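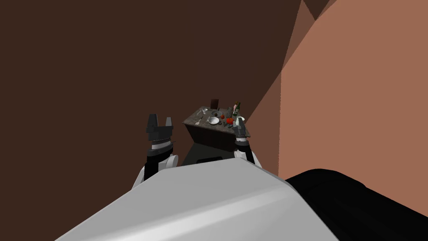
Stuvcombe Press to reissue Brynjólfsdóttir type specimen

The Stuvcombe Press will bring out a new edition of the Brynjólfsdóttir specimen book in January, set by hand from metal type and printed on the press's own cylinder machine. The run is limited to 134 copies.

The book shows the full range of a small type foundry that cast roman, italic and ornament faces for jobbing printers. It has been out of print for decades, and complete copies seldom come up for sale. The new edition has 91 pages and follows the order of the old one, with a short introduction by the printer, Marek Lukáč.

Lukáč started the setting last spring. Most of the type came from the closed Flunderley works, which sold its cases to the press along with 3 cabinets of brass rule. Two sizes of the italic were too worn to use and had to be recast from the surviving matrices.

"The italic held us up the longest," Lukáč said. "We could have gone to polymer plates for those pages, but then it would be a different kind of book."

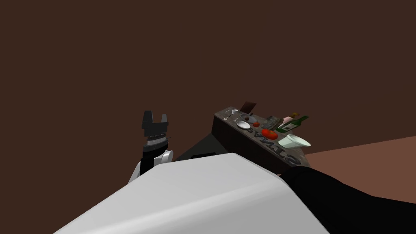

Paper and binding

The sheets are Bultevach, a heavy cotton paper with a slightly rough surface. Lukáč said it takes ink well when dampened, though it slows the work – each side has to rest overnight before the other can be printed.

Most copies will be bound in gray paper over boards, with a cloth spine. The first 5 will be in full goatskin and come with a folder of loose ornament proofs.

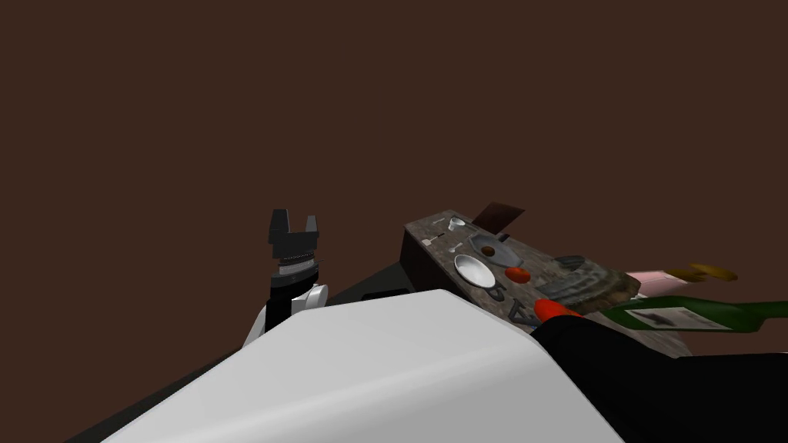

Robot arm with its gripper pointing upward, in a computer rendering.

Ordering

Subscribers to the press will be offered copies first, and any left over go on general sale in February. Prices have not been set. The press is also taking orders for a single-sheet broadside of the foundry's borders, printed in two colors on the same paper.

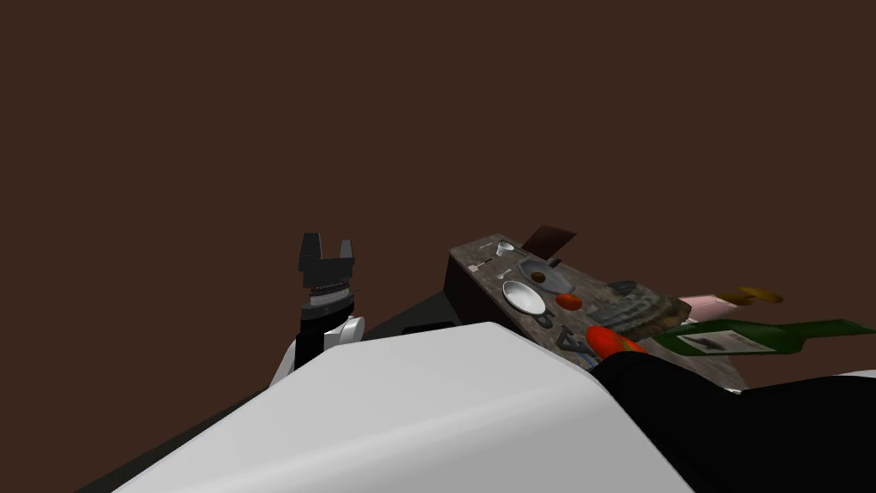
Rendered view of an upright two-fingered gripper.

Lukáč will give a talk on the recast italic at the Stuvcombe library in January, starting at 7 p.m. Entry is free – seats can be reserved at the front desk.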